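Werton opens furnished homes in Pletine with a sitting room made for long evenings

January 12, 2018

Werton is delighted to announce that its first furnished homes in Pletine are ready for tenants. The 18 flats, all in the former Šimkus weaving works beside the canal, come with everything a household needs from the first night: beds, a table and chairs, a stocked kitchen, and a sitting room that has had more thought put into it than any other part of the project.

Work on the building began in October, and the furnishing was finished over the past few weeks. Each flat has its own front door on to the old loading gallery, which has been re-roofed and lit, and there is dry storage for bicycles on the ground floor. Tenants can take a flat for as little as four months or stay as long as they like.

A sofa first, then everything else

Before choosing any furniture, Werton asked people already renting from the company in Silley what they would change about their homes. We had 46 replies, many of them long and very frank, and the sofa came up again and again! People wanted to be able to stretch out. They wanted something behind their heads when they were reading or watching a film, and they wanted cushions they could move about, squash and throw on the floor when friends came round.

So the sitting rooms in Pletine were planned around a proper, full-length sofa. The one we settled on has a deep seat, buttoned back cushions and padded headrests along the top, with rounded arms that are comfortable to lean on. It is covered in a light tan with a slight sheen, which looks lovely in the afternoon when the sun comes in from the canal side. Lamps, shelves and side tables were picked to sit quietly next to it.

Cushions that can be swapped

We have kept the larger pieces pale and left the colour to the things that are easy to change. Throw pillows come in a soft light grey and a strong blue-teal, and tenants can ask for more of either when they sign. Anyone who would like something brighter is welcome to bring their own, and we hope they will. The covers we supply come off for washing, and a spare set is kept in the hall cupboard of every flat.

There is no fixed way to set them out. Our own team tried the pillows in the corners, in a row and piled at one end, and there is still friendly disagreement in the office about which looks best. (The corners are winning, just.) 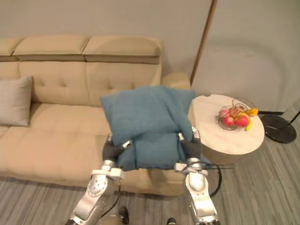

Open days and how to apply

The show flat is on the first floor, at the top of the main stairs, and is open to visitors every afternoon until the end of the month. Please do sit down while you are there, put your feet up and give the sofa a fair trial. Tea is on us.

Since the project was announced, around 3,000 people have asked to be kept up to date, so we suggest booking a time through the Werton website before you travel. Applications can be made online or on paper at the Silley office, and both are treated the same way. Floor plans, a full list of what is in each flat and a care sheet for the furniture are available on request.

About Werton

Werton lets and looks after furnished homes in Silley and Pletine. The company repairs older buildings for everyday living and manages all its flats itself, from the first viewing to the return of the keys.

Press contact: Werton press office, Silley. Interior photographs and visits for journalists can be arranged through the same office.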